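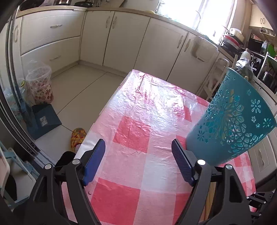

I want to write down what happened with our grippers in January, because two people asked me and my answer was different each time. So now slowly, in one place. 1/

For those who don't follow me: I work with hand-held grippers. A person holds it, goes through small jobs in a home kitchen, and the recording is later used to train an arm. My part is to check the recordings and repair the tools. 2/

On a Wednesday evening I was looking at the finger opening values from Casthorpe, our second kitchen. The curve should go flat at zero when the fingers are closed. It went flat at 6 mm. In the video the pads were clearly touching. 3/

First I blamed the software. I had changed the calibration script the same week, so it was natural to suspect myself. I put the old script back and ran it again. Same 6 mm. I lost an evening on this. 4/

Then I blamed the pads. The blue ones are soft and they take a shape if you leave the tool closed overnight. I changed both. The error became a little smaller and I was very happy until the next morning. 5/

Joar Ekström found it, and he found it with his hand. He took one finger and moved it sideways. It should not move sideways. One pivot screw in the linkage had come loose by maybe half a turn. You could not see it from outside at all. 6/

When the screw is loose, the finger leans. When it leans, the pads meet at the tips first, and the sensor believes there is still a gap. So the data says "open" and the picture says "closed". For a model that learns from both, this is poison. 7/

Now the part I like less. The same fault makes the grip weak, and it lets go without warning. On light plastic things it does not matter much. One of our people was lifting a glass jar from a shelf at the height of her face. It slipped and broke on the counter. She was not hurt. 8/

She reported the jar. I wrote "operator dropped object" in the log and closed it. This was four days before I saw the curve. I have corrected the log and I said sorry to her, but I want it to stand here also. 9/

How much data is lost? We went back through roughly 2,000 recordings. The lean begins small and grows, so there is no clean line where good becomes bad. We threw away everything from that tool after its last good calibration. It hurt, but I did not want to argue about each file. 10/

Why did it come loose: the supplier, Nendilier, sends the screws with thread lock already on. We had opened the joint once to clean out flour, and we closed it with the same screw and no new thread lock. This is in their manual. I had read the manual. 11/

What we do now. Before each session, close the fingers, push each one sideways, look at the zero. If the zero is more than 1 mm away, the tool stays in the box. A paint line goes across every pivot screw, so if it turns you see the line break. 12/

Also no glass and nothing heavy above the shoulder, with any tool, also the new ones. Brandão thinks this is too strict and that we will miss useful tasks. Maybe he is right. We keep the rule until summer and then talk again. 13/

We checked the other 5 tools the same way. One more had a screw which was beginning to turn, on the right side. The paint was not there yet so I can't say since when. Its recordings are set apart until I have time to look. 14/

A question for the people in Costville who use the same linkage: do you replace the screws after every cleaning, or only put new thread lock? I have heard both and I would like to know what holds longer. 15/

Small correction to 5/: I changed the pads on the bad tool only, not on all of them. Somebody asked. 16/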